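4.2 What changed at the packing tables

Before the arms came in, tray packing at the Barroso site was a job people tried to trade away. A packer stood at a table, reached for snack bags, set them in a tray, and did it again until the break bell. When we asked the 22 packers in our April interviews which task they would give up first, most named this one before we had finished the question. So we were excited to see what would happen when two arms took over the reaching and the packers kept everything else.

The short answer is that the job got more varied, and a good deal more talkative. Under the new setup, each packer looks after a table, decides what goes on it, and steps in when a bag slips or folds the wrong way. Snack bags are hard things to grip. They crumple, they slide over one another, and the same bag can offer a stiff edge one minute and a soft pocket of air the next. Packers knew this from years of handling them, and their knowledge turned into real changes in how the tables were run (Figure 3).
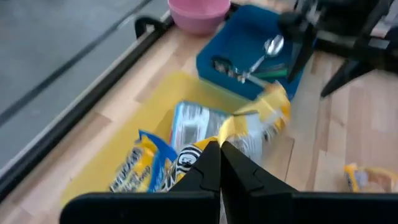

Figure 3. Bag handling at a packing table, seen from the gripper. Snack packages lie in the yellow tray, with the blue utensil caddy just beyond it.

Noelia Ibarra, a shift lead, asked for a 20-minute table talk at the start of each shift, and it quickly became the part of the day that packers mentioned most. They compared which bags had given trouble and moved things on the table to suit. One packer told us, "I used to know my hands were good at this. Now I can say why." We heard versions of that remark again and again, and we think it matters a great deal for how such systems are brought in.

There were costs as well. Waiting for an arm to finish a slow grip was tiring in its own way, and several packers said that watching closely for 90 minutes left them more worn out than lifting had. The site answered by rotating people between tables and the loading area more often. Packers who had worked at Clenar, where rotation was fixed by the office, liked being able to set the order among themselves — a small freedom, but one they defended firmly when managers proposed a printed schedule.

Pay is still an open matter. The packers now do work that used to belong to line technicians, and their job grade has not moved. We return to this in Section 5, along with the results from the Rimton site.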